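Samlow sim cell – pre-run inspection checklist, plate moving study
Sheet for: two-arm cell, Katene scene build, randomised rooms
Filled in Wednesday, before the overnight batch
Marks: OK / FIX / N/A. Comments in the box, keep short pls

1. Wrist views and grippers
1.1 Fingers open evenly at reset – OK
1.2 Nothing between fingers at start of episode – OK
1.3 Shadows drawn in wrist view – OK. Crisp edges, wanted that. Policy trained on soft shadows only did badly at Tramham
1.4 Finger pads not clipping into the table – OK on the resets I stepped through, rest left to the script
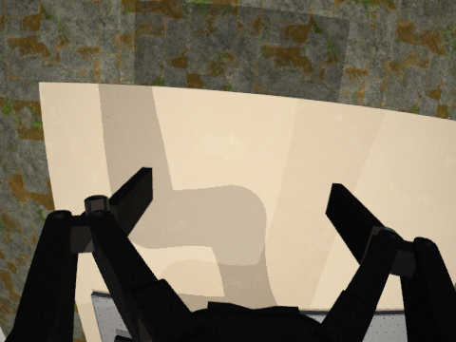
Item 1.2 – wrist view, fingers apart, nothing held.

1.5 Floor texture stretched near table edge – FIX, low priority. Leave for this batch, note it in the write up

2. Room and layout
2.1 Both arms mounted on table top, bases not floating – OK
2.2 Light direction changes with seed – OK
2.3 Wall items change with seed (clock, shelf, papers) – OK
2.4 Door and skirting boards don't cut through table – OK
2.5 Camera pose jitter inside limits – OK, limits are the April ones, not the old ones. Someone please delete the old file
2.6 Plain box stand-ins load for the placement baseline – OK
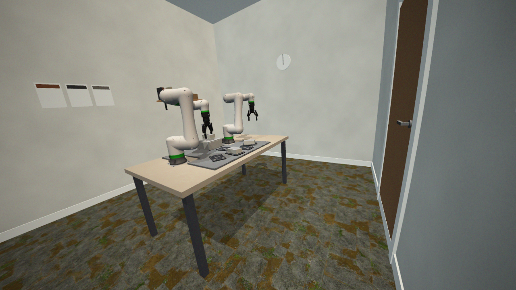 Items 2.1 and 2.3 – boxes on the tray, one gripper down over them, other arm folded up. Clock and papers on the walls.

3. Stations and plates
3.1 Station labels readable in at least one view – OK. Rotated is fine, upside down is fine, missing is not
3.2 Station angles randomised – OK
3.3 Plates sit flat on stations, no hover – FIX then OK. Had a small gap on first load, collision mesh was the wrong size, reloaded
3.4 Handover point reachable by both arms – OK
3.5 Idle arm parked clear of the pedestal – OK

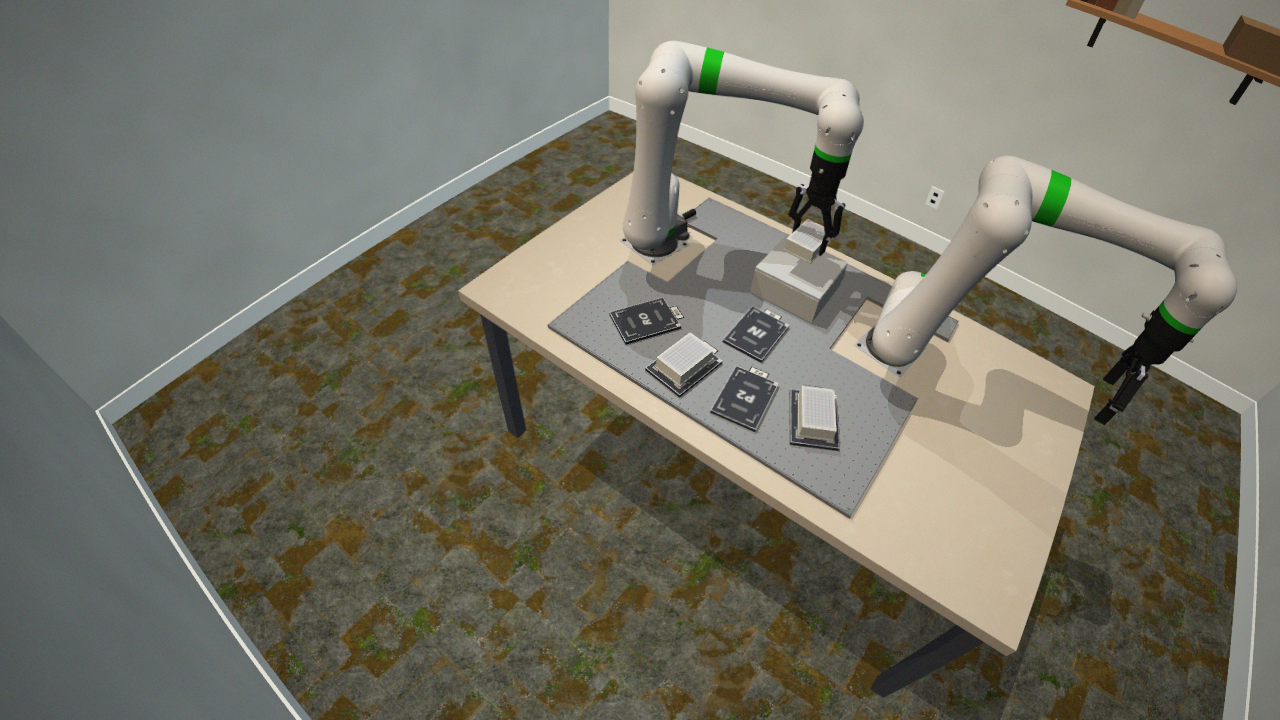 3.6 Success check uses plate centre AND rotation. Checked by hand on 2 episodes, agrees. Last month it was centre only so dont compare those numbers with the new ones. Ablation table needs redoing before anyone quotes it.

4. Run settings
4.1 Episodes asked for: 3000
4.2 Seeds held back for test: 436. Not seen in training, list is frozen
4.3 Skulent logger on, writes joint states and both wrist views – OK
4.4 Disk space – OK after clearing the old runs
4.5 Time out per episode set the same for all methods – FIX. Baseline had longer, not fair. Changed, restarted

5. Arm limits and stops
5.1 Joint limits match the real arms – OK
5.2 Arm to arm contact ends the episode and gets logged as fail – OK
5.3 Arm to table contact same – OK
5.4 Low approach over the front stations doesn't trip 5.3 by mistake – FIX. Margin was too wide, good episodes were getting binned

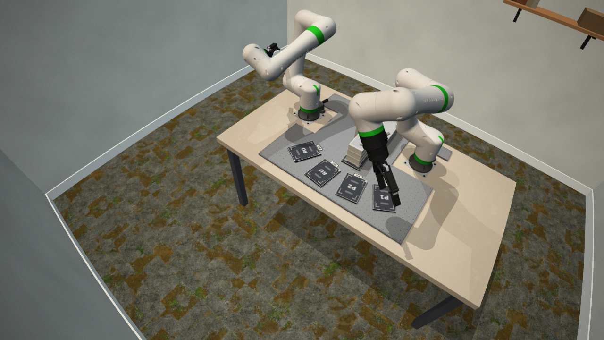
Margin cut down and the first block rerun. 307 episodes from the earlier try are marked void, keep the files but leave them out of the results. If the fail rate in 5.2 goes up overnight stop the batch, don't wait for morning.

6. Before anything goes on the real cell at Tramham
6.1 Speed cap set in the controller, not only in the policy – to do
6.2 Stop button tested by two people – to do
6.3 Replay of sim paths with grippers empty first – to do
6.4 Station tiles taped down – to do, last time one slid and we lost the afternoon

Open: 1.5, all of section 6. Rest is closed. Batch started 17:40, next check 21:00.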